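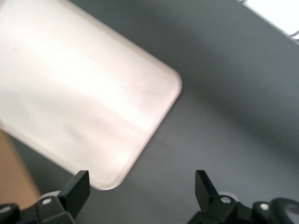

2 min read

Guides > Drinks at Home > Trnka Cold Brew Kit > Section 4: Your First Brew

4. Making your first batch

This is the fun bit! Cold brew is wonderfully forgiving, and once you've tasted a jug of your own you'll be making it all summer (and well into February, if you're anything like us). The steps below make enough concentrate for some 4 tall glasses.

You will need: the Trnka jug, the mesh filter, the lid, 80 g of coarsely ground coffee and cold tap water.

1. Wash the jug, filter and lid in warm soapy water and rinse them well. Give the mesh a good shake — a few drops left behind won't hurt.

2. Push the filter into the neck of the jug until it clicks. The arrow on the collar should line up with the handle.

3. Spoon in the coffee. Tap the side of the jug to level it, but don't press it down.

NOTE: Coarse means coarse, like rough sea salt. Fine espresso grounds slip through the mesh and leave you with a muddy drink.

4. Pour 300 ml of water slowly over the grounds, going round in circles. Wait a minute or two while they swell up (the smell at this point is lovely), then carry on pouring until you reach the upper line on the jug.

5. Stir once with a long spoon. Fit the lid and turn it clockwise until it stops.

6. Put the jug in the fridge and leave it overnight. If you start at 9 in the evening, it'll be ready for breakfast.

7. Lift the filter out and let it drip over the sink before you empty it. The grounds can go straight on the compost heap.

CAUTION: Never pour boiling water into the jug. Sudden heat can crack it.

CAUTION: Keep the jug upright in the fridge. The lid keeps smells out but it isn't watertight.

To serve, fill a glass with ice, pour in concentrate to about halfway and top up with water or milk. Do try it with tonic and a strip of orange peel too! Štěpánka Holub, who tests our recipes in Drandton, swears by a splash of ginger beer, and we've all come round to it.

Concentrate keeps for a week with the lid on. If yours tastes weak, steep the next batch a couple of hours longer before you add more coffee. For cleaning the mesh and ordering a spare, go to Section 5.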